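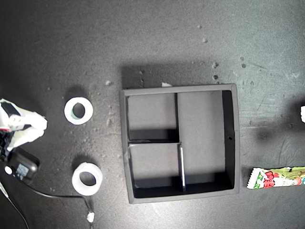

Lornance trains its robot arms by remote control, and the lead trainer at its Drirnport shop says most of the job is patience. A person steers the arm through a task while the software records each move. The current lesson uses two rolls of white tape and a black tray with four compartments. "We did 39 runs before lunch," she said. "I kept 20."

The rest get thrown out, usually for a pause or a bump. "If I hesitate, it learns to hesitate."

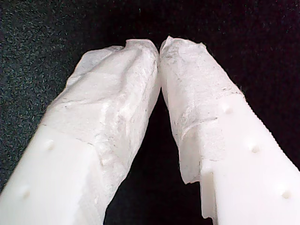 She used to guide the arm by hand on a Soriano project and still prefers that for slow work. "You feel the weight. With the remote you're going by eye." Her goal is 3000 good runs by October.
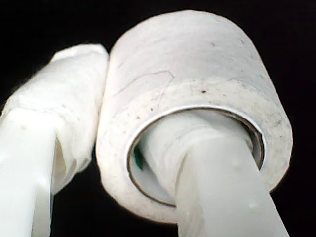
What comes next

Gonetti, a parts packer, wants to see a first test this fall. "They asked for 92 percent," she said. "I told them to ask me again in a month."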